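Spent the week with two sets of gripper fingers on our two-arm bench, the Braratar ones and the Mnguni ones. Thread, mostly grumbling.

Background: the Braratar fingers are the thin pointed sort. 295 quid a pair before VAT. The Mnguni ones are wide with a soft pad and cost less than half that. Both bolt onto the arms we already have, in theory.

In theory, because the Braratar screws were 2 mm too long and bottomed out. I filed them down. At that price I would like not to own a file.

The sales page says "delicate handling of irregular objects". Every gripper sales page says this, and then the video is a man picking up an egg. I've yet to meet a customer who needs an egg moved.

So I went with flowers. Stems are thin, they roll, and the leaves get in the way of everything. The job is to lift a loose stem off the table and get it into a vase with the others. 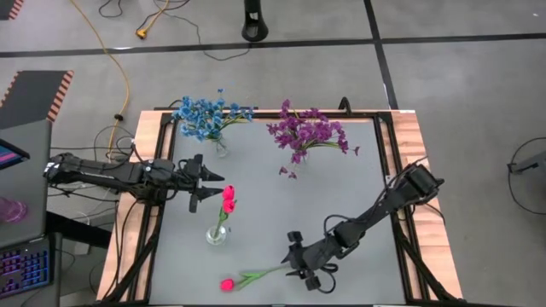
Pointed fingers on both arms, one tulip still on the table.

Pads first, to be fair to them. They squash down over a stem lying flat and mostly push it along the table. When they do get hold, they hold well. I logged 100 tries and got bored well before the end.

The pointed fingers get under a stem far more easily, I'll give them that. Then the stem pivots between the tips and the flower swings down like a pub sign. You've picked it up. Good luck aiming it.

Someone will say use both arms, one at each end. Yes, tried it. It works if the two arms agree on where they are. Ours run on the Pakard controller, and by mid-afternoon I wouldn't trust them to agree on what month it is.

(It's November. I re-zeroed the arms before lunch and again after.)

Also the vases. Clear glass is rotten for depth cameras, and I knew that before I started, and I still lost a morning to it. The Clonus software drew one vase as a hole in the table. The fingers are not to blame for that, so I've left those runs out.

Things I don't believe yet: the claim of 800 hours before the tips need replacing. Mine have a visible bend after a week. Might be my fault for driving one into the rail. Might not.

Asked the supplier for the test behind that number. They sent me the brochure again, as a bigger PDF.

Where I've got to: pointed on one arm, pads on the other, swapping over tomorrow if the filed screws come back out. I wouldn't buy a second pair of either at the moment. If you've run the Braratar tips for longer than a month, tell me what they look like now.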